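Subject: Re: Sinks for the big room - one or two?
List: Ukska shared workspace, fitting-out

On Sunday, in the evening, a member wrote:

> We've finally got the keys to our half of the old depot and there is
> plumbing for one sink on the back wall. Half of us want an ordinary
> washbasin and the other half want a proper deep one for soaking things.
> Has anyone here managed to fit both? And does a place that size ever
> feel less like a shed? Ours has a metal roof and it echoes like mad.

Oh, fit both! Please fit both! I was on the "one good sink is plenty" side for ages and I was completely wrong, so let me try to save you the same argument.

We had a single basin for our first 4 months at Tumico and it was chaos. Somebody would be soaking cloths in it, somebody else would want to brush their teeth after lunch, and the cloths ended up in a bucket on the floor. Then the Forkavent people were clearing out a unit and we got a deep utility sink from them for 100 pounds, the sort with the washboard ridges moulded into the side. I can't tell you how much I love those ridges. A collar comes up beautifully on them with a bit of plain soap, and I've more or less stopped taking my aprons home.

As for the shed question, we have a corrugated ceiling as well, with the steel beams showing, and I've grown very fond of it. The part with the flat ceiling and the little round spotlights is cosier, but the tall part is where people want to stand and talk. White paint on everything did most of the work.

A couple from our place, the big room and then the sinks:

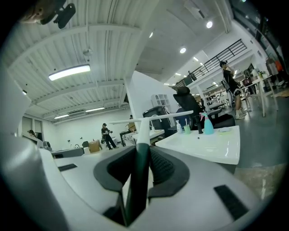
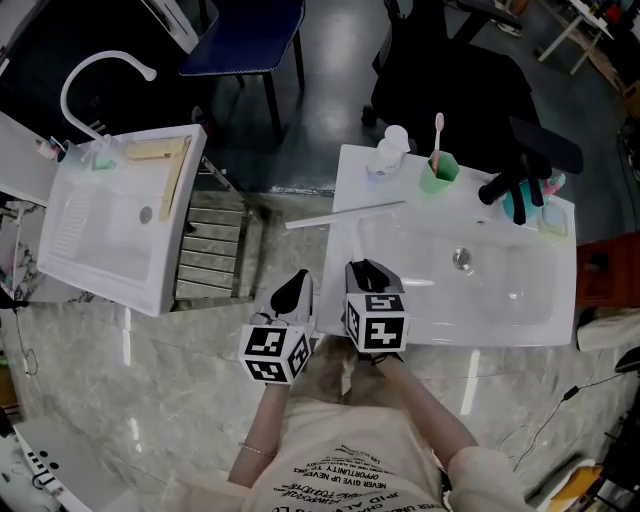 Now, the practical bits. Leave a gap between the two. I wanted them pushed right up together and got talked out of it, thank goodness, as a slatted rack can go in there and things drip where they should. Steel is best for that, the slats wipe down in no time.

Get a tall tap for the deep one. A swan-neck sort of thing, so a bucket will go under it. The small basin can have whatever tap you like (ours don't match and I've never once minded). And do have a ledge at the back of both - soap dish, pump bottle, toothbrush cup, it all has to live somewhere, and if there's no ledge it lives in the basin.

Plumbing: you say you've only got supply for one. So had we. Ivanyshyn did ours with a branch off the existing pipe and a shared waste, and the bill was 231 pounds including a second visit when the trap dripped. Ask whoever you use to put a separate shut-off on each sink. We didn't, and now if one tap needs a washer the whole lot goes off.

The echo I can't promise much about. It got a lot better once we had tables and people in, and 2 big rugs helped in February when we put them down for the open day. They've since gone upstairs and I want them back. Has anybody tried hanging felt from the beams? I keep reading about it and I'd love to hear from someone who's done it.

Do post some measurements when you have them, especially the depth from the wall. Ours sticks out a bit further than I'd like by the door, and a shallower one might be worth hunting for. So pleased you've got the keys!

--
Ukska list - reply to this message to post to everyone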